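Last updated: January

Keep the Old Table

My parents bought their kitchen table in Windden the year I was born, and it is still in use. I have owned three tables in 18 years. Two of them went to the dump with swollen corners.

People say furniture is cheap now, so replacing it makes sense. I think the math is wrong. A table that lasts five years has to be bought again, hauled home and put together, and the old one has to go somewhere. Brultden charges by weight to take it.

Yavuz Tekin runs a repair shop on the Teoh road. He told me that most of what comes through his door needs glue, a clamp and one night to dry. Customers often put off coming in for years over a wobble he can fix before lunch.

Towns could help. Ours pays for a yearly bulk pickup and spends nothing on repair. Even a small fund, enough to keep a shared workshop open until 9 at night, would keep good wood out of the pit. I would rather see my taxes go there.

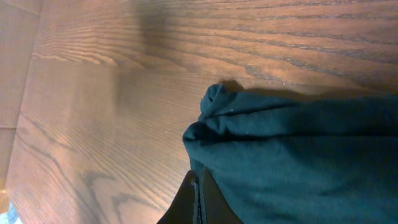
Wood grain on a tabletop, with a paler strip along one side.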